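4.3 Fault 1611: Grip Lost Near Display Stand

CAUTION: Press Stop before reaching between the gripper fingers.

1. Clear the fault on the Darkex panel. Do not restart the pick.

2. Check the items between the fingers and the clear stand behind them. Packages on a clear shelf may be misread.

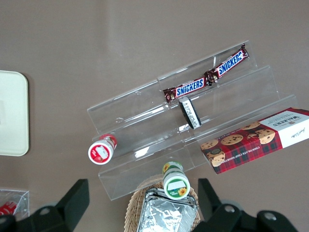
3. Move the arm back by hand. If Fault 1611 returns within 4 picks, lock out the unit and notify Hermenegildo Magaña at Vivemside.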